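Planning the reception meal: notes for the evening talk
Speaker: Merja Ahonen

Slide 1. Hello and why I love this topic

Say hi, thank the library for the room, ask who has a date booked already. Then straight in: tonight is all food! Flowers and dresses get plenty of talks. Dinner gets a line in the budget and a panicked phone call in September.

My own start in this: my cousin's wedding at the Lundell barn, where I offered to "help with the meal" and ended up running it (and loved every minute, sore feet and all).

Slide 2. Start with the guest list

You can't talk to a caterer until you have a head count. Even a loose one will do. The Hämäläinen dinner had 50 guests and the whole bill, food and service, came to $3,627. Pause here, people will want to write that down. Remind them that drinks were separate.

Ask for allergies on the reply card. Leave a real blank line for it, because a tiny check box gets skipped.

Slide 3. Buffet, plated or family style

Go slow on this one, it always gets the most questions.

Buffet: great for mixed ages, and people get up and talk to each other. Call tables up two at a time or you get a line out the door.

Plated: calmer, easier for speeches, needs more servers. Get the choices in writing from each guest.

Family style: my favorite! Big dishes passed around, strangers chatting by the time the potatoes reach them. Check the table width first, though. Narrow tables can't hold the platters and the centerpieces.

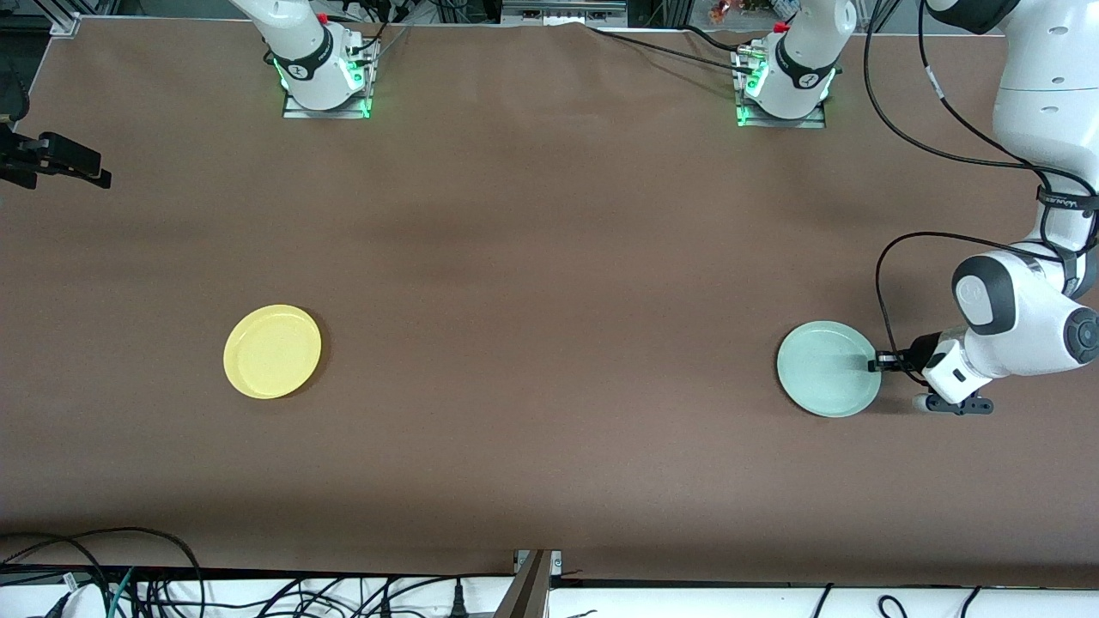 Slide 4. The tasting

Book it early and bring one person who'll tell you the truth. Eat the vegetables too. We went to Tulico for a tasting and I was so busy with the cake that I forgot to try the soup, and guess what I got asked about all week.

Questions to read out: Who cuts the cake? Is cleanup included? What happens to leftovers? When is the final count due?

Slide 5. The day itself

Feed the photographer and the band. Save a meal for the couple, boxed, with forks. Dinner should start within two hours of the ceremony, or put out snacks.

Flurkico handout is on the back table, timeline on one side and blank seating chart on the other. Take questions until 8:30, then lights.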